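Search this wiki Go Search

Desktop tower (inside of)

A desktop tower is the upright box that most of us used to keep under the desk and kick by accident. I've been looking after this entry since Malcolm Naylor handed it over to me one Sunday, and I've tried to keep it in the plain language he liked, so forgive me if I ramble a bit (he did too!).

The first thing I tell people is to lay the case on its side before they go poking around. With the side panel off you can see nearly everything at once, and the heavy parts aren't hanging off a wall of thin metal. 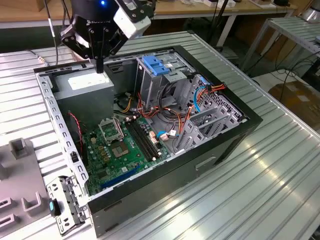
Tower on its side with the panel off. The power supply is the gray block at upper left, and the CPU socket is exposed.

The power supply is the boxy lump that feeds everything else, and the motherboard is the big flat board all the other parts plug into. The processor sits in a square socket under a hinged metal frame — swing the frame up and you can lift the chip out, gently please. I once bent a pin on an old Gakberg board and spent a whole evening straightening it with a sewing needle. Drives usually live in a metal cage of their own, and on office machines there's often a colored plastic handle somewhere for releasing it, which I love, because somebody clearly thought about the poor soul doing the repair.

Memory goes into the long narrow slots with a latch at the end. Push the latches out, line up the notch, press until it clicks.

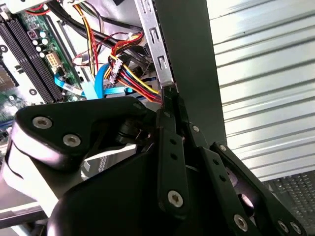
Cables are where I slow right down. Flat ribbon cables don't like being creased, and the chunky power plugs have a little clip you need to squeeze before pulling (pull on the plug, never the wires!). I put masking tape labels on anything I disconnect, a habit I picked up at the Dollach repair evenings, and I still get one wrong now and then.

See also: Brøndum case layout; Musier drive cage; Expansion slots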